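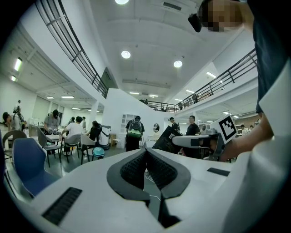

Anneli Hämäläinen wrote to us that the last ad for this job said too little about the upstairs, and that she would have liked to know before applying how often she would be carrying chairs up to the mezzanine and back again. We have rewritten the ad with her comments in hand.

Room Attendant, Wildale Hall (2 positions)

Part time, ongoing
Reports to: Hall Coordinator
Start: November, or earlier by agreement

About the hall

Wildale is a hall for hire on two levels. The ground floor is one large open room with white walls, and the mezzanine wraps around it behind black metal railings. The ground floor is 360 square metres. People book it for workshops, markets, rehearsals, product trials, staff training days and the occasional wedding. Some bookings last an afternoon and some run for several weeks, with the hirer's gear left in place overnight.

The hall is run by Flandlow, which also looks after the smaller meeting rooms at Brilitz. You would be employed by Flandlow and based at Wildale. Shifts at Brilitz are offered from time to time and you are free to turn them down.

What the work is

You get the room ready before a booking, stay on hand while it is running, and put everything back at the end. On a normal shift you will:

- Read the booking sheet and set out tables, chairs and partitions to the floor plan
- Sweep and mop the ground floor and the mezzanine walkway
- Wipe down the railings on both sides of the mezzanine
- Spot clean the walls and touch up paint where it has been scuffed
- Switch the lighting zones on and off, and report any lights that are out
- Meet the hirer, show them the exits, toilets and kitchenette, and go through the house rules
- Keep walkways and doorways clear, including of cables and bags
- Check the mezzanine at the end of every booking for things left behind
- Fill in the close-up sheet and lock up

White walls show everything. A trolley mark or a handprint at shoulder height will be noticed by the next hirer, so allow more time for the walls than you would in most halls. We supply the paint, the cleaning products and the gloves.

You will not be asked to change ceiling lights or work from a ladder higher than the second rung. The high lights and the ceiling vents are serviced by an outside contractor. You may need to let them in and stay until they finish.

Working around hirers

Many of our hirers bring their own equipment and set it up on the floor. Staff do not move it, unplug it or tidy it away, even if it is in the way of the mop. If something has been left across an exit, ask the hirer to shift it. If they have gone home, ring the coordinator.

Some hirers ask for quiet while they work. On those bookings cleaning is limited to the kitchenette and toilets until they break. It will say so on the booking sheet.

Nothing may be hung from the railings or leaned against them. This is the rule hirers break most often, usually with banners or coats, and you need to be comfortable asking an adult to take their coat down.

Hours and pay

Shifts are 7 hours with a paid meal break. Early shifts start at 6.30 am and late shifts finish at 11 pm. Between them the two attendants cover 1,984 hours over the year, divided as evenly as bookings allow. The roster comes out a fortnight ahead. You can swap shifts with the other attendant as long as the coordinator knows before the shift begins.

Pay is at the award rate with super and the usual evening and weekend penalties. Part-time staff accrue annual and personal leave. There is off-street parking behind the building and a bus stop at the front gate. The last bus leaves before the late shift ends, so you will need another way home on those nights.

What we are looking for

You will need:

- To be able to lift and carry up to 15 kilograms, including on stairs
- To be comfortable at height behind a railing. The mezzanine looks straight down to the floor
- To read a floor plan and follow it
- To turn up on time and be able to work without someone beside you
- To be legally able to work in Australia

It would help if you have:

- Cleaning, venue, warehouse or stage experience
- A current first aid certificate (we will pay for the course if you don't)
- A driver's licence

We don't ask for a particular level of schooling. School leavers and people coming back to work after a long break are welcome to apply. If you can do most of the job but have a question about the lifting or the stairs, ring us before ruling yourself out. Heavier set-ups are always done in pairs.

Training

Your first four shifts are paid training alongside the coordinator. They cover opening and closing, the alarm, the lighting panel, table and chair layouts, the evacuation plan for both levels, and where the paint is kept. After that you will be rostered with the other attendant until you have done one large set-up together.

The furniture is supplied by Ait Ali, who stack it a certain way for the trolleys. They run a short session on site for new staff, mostly to save fingers.

How to apply

Send a one-page letter and the names of two people we can speak to. Tell us which shifts you can't do. A resume is fine but not required. Letters can be emailed to the hall office or handed in at the front desk between 9 am and 4 pm.

Interviews are held at the hall and take half an hour, including a walk around both levels. Wear flat shoes. If you would like to see the place before you apply, ring the office and we will find a gap between bookings.

Applications close at 5 pm on the last working day of October. All applicants will get a reply.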